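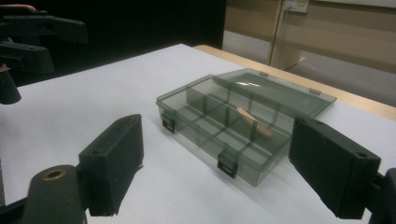 # Chapter 4: Where Things Go

**Draft for class use – revised December 30, 2018**

Every stockroom starts out tidy. Then the first delivery comes in while someone is at lunch, the boxes get left by the door, and from that day on there are two places to look for everything. By the end of the year there are five.

This chapter is on small-goods storage. Small goods meaning anything that fits in one hand – screws, fuses, buttons, labels, printer parts, seed packets, drill bits. Big stuff (pallets, drums, furniture) was Chapter 3. If you skipped Chapter 3, go back and at least read the part on aisle width, you'll need it for the exercise at the end of section 4.6.

## What you should be able to do by the end

- Sort a mixed lot into families before you touch a single shelf
- Write a location code another person can follow
- Pick a container size from the item, the order size and the reach
- Set a refill point and explain it to the person doing the refilling
- Run a short count without closing the room

Terms to know: *family, home location, overflow, pick face, refill point, dead stock, short count.* Bold the first time they show up. Definitions in the back too.

## 4.1 The Dillthorpe stockroom

We'll use one case all the way through. The Dillthorpe branch of Curkon, a repair supplier. Sells parts for doors, windows and locks to builders and to people who walk in off the street. One long room behind the counter, shelves on both sides, one window, no heat to speak of.

When the branch took stock in August there were 1355 different items on the list. Most of them small. A hinge pin and a slightly longer hinge pin are two items. So are the left-hand and right-hand versions of the same latch, and this is where a lot of the trouble came from, as we'll see.

The room had been set up by supplier. Everything from Werden on the left, everything from Vestergaard on the right, all the rest at the back. Made sense to the person who did the ordering. Open the Werden carton, walk to the Werden shelf, done.

Made no sense at the counter. A customer doesn't ask for a Werden. A customer holds up a broken latch and says, one of these. So the counter clerk walks left, walks right, walks to the back, and comes out with three latches to compare. Sometimes four.

Two ways of looking at the same room then. Putting away wants one order, picking wants another. You can't fully please both and in most stockrooms picking should win – things get put away once per carton, but picked over and over.

## 4.2 Families first

A **family** is a group of items that a person would look for in the same place. Note the wording. Not items made of the same stuff, not items that cost the same. Items a person would *look for* together.

At Dillthorpe the clerks came up with 19 families after two tries. First try had 30, which was too many. There was a family called "springs" and a family called "small springs" and people disagreed over where one stopped. When two people who know the stock disagree on where something belongs, the line between the families is in the wrong spot. Move it or rub it out.

Some rules of thumb:

1. Name the family with the word used at the counter. If everybody says "catches," don't label it "retention hardware."
2. No family called "misc." You'll want one. Give the odd items a shelf with a date on it and clear it when the date comes around.
3. Left-hand and right-hand versions go in the same family but never in touching bins. Put something plainly different between them.
4. Kits stay whole. If you break a kit to sell one part, the rest of it leaves the shelf that day.

Rule 3 is the one students argue with. It looks messy on the shelf plan, granted. But wrong-hand picks were the most common return at Dillthorpe, and a clerk in a hurry reads the shelf by its position, hardly ever by its label.

> **Try it.** Empty one kitchen drawer onto the counter. Sort it into families using only words your household uses out loud. How many did you get? Ask someone else to sort the same pile and compare.

## 4.3 The home location

Once the families are set each item gets a **home location**. One home. It may also have **overflow** somewhere else, up high or in the back, but the home is where a person goes first and it should almost never be empty.

A home location needs an address. The usual form goes from big to small:

*bay – shelf – bin*

So C-4-11 is bay C, fourth shelf, eleventh bin. Shelves get numbered from the floor up. Always from the floor up, becuase shelves get added at the top and you don't want to renumber the lot when that happens. Bins go left to right. Leave gaps in the bin numbers if you expect the family to grow.

Don't put meaning in the code. It's tempting to have L stand for locks and W for windows. Works fine until the locks outgrow bay L and spill into W, and then you have locks living under the letter for windows and a new clerk standing there very confused.

The address goes on the shelf edge. The item number goes on the container. Keep these seperate. If both are on the container, then the day somebody moves the container the address walks off with it.

## 4.4 Choosing a container

Three questions, in this order.

**How big is the item?** The container should let a hand in and out with the item held. Sounds obvious. Measure with the hand, though, and in winter measure with the glove.

**How many arrive at once?** If a part comes in packs of 20, the bin should take one full pack on top of whatever is left at the refill point. Otherwise there's a half-open pack sitting somewhere else, and that's a second location, and we're back where we started.

**How far is the reach?** Between knee and shoulder a deep bin is fine. Above the shoulder go shallow, so it can be lifted down in one move. Below the knee, open front.

Divided boxes suit slow items with lots of sizes. Poor for fast ones – the sections are small and you end up refilling all day. Lids keep dust out and slow the pick down. Decide which matters more, family by family.

Next, section 4.5: refill points, and what happened when Dillthorpe set them all to the same number.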